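Lamell Pilgrim Route Survey: progress report to the fund, period ending October

Prepared by Yung-ching Fu

## 1. Status

The survey of the Lamell route is on schedule for the first two work packages and behind on the third. The route runs from the chapel at Lamell to the spring at Pluvidwood, with stops at 12 recorded stations. The grant covers a written record of each station, the collection of stories and prayers attached to it, and a walker's guide.

## 2. Work completed

**Station records.** Nine of the 12 stations have full records. Each gives location, condition, earliest written mention, and current religious use. The remaining three are on private land; access has been agreed in writing for two of them. The third, the standing stone known as the Bite, is under a new owner, and our letter has not been answered.

**Written sources.** The parish books have been read through for all mentions of the route. The feast-day procession to the spring appears in the earliest book and drops out later without explanation. A separate devotional text, the Pruser manuscript, names the spring as the place where a sleeping saint will wake and walk back to Lamell. It is the only source so far that treats the route as a return journey -- all the others end at the water.

**Spoken accounts.** Interviews are complete for the Lamell end. Several speakers knew the sleeping saint story but placed it at the Bite. We have recorded both versions and have not tried to reconcile them. Transcripts are checked by the speaker before they go into the archive.
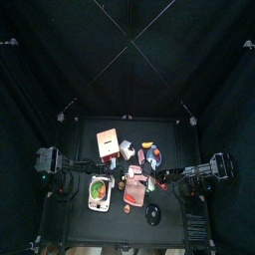 ## 3. Work delayed

The walker's guide was due in draft this period. The text for stations 1 to 6 is written. The rest depends on the access question above and on a decision about the Pruser manuscript, where the reading of 2 lines is disputed. One reading has the saint facing east, the other has him facing the water. The guide will print both unless the second reader settles the matter.

Interviews at the Pluvidwood end have not started. The two groups that use the spring for morning meditation asked to see the consent form first. It has been revised at their request to allow speakers to withdraw an account after it has been archived.

## 4. Spending

Spending is within budget. Travel is under the planned figure; copying fees are over it by 400, charged for the manuscript pages. We ask for approval to move that sum from travel to copying. No change to the total is requested.

## 5. Next period

- Second letter to the owner of the Bite, with an offer to visit on foot and take notes only
- Records for the two stations where access is agreed
- Pluvidwood interviews
- Guide text for stations 7 to 12, with the Bite described from the public path if needed
- Index of place names, old and current spellings

The guide draft will follow as a separate file once the station 9 text has been checked against the parish books.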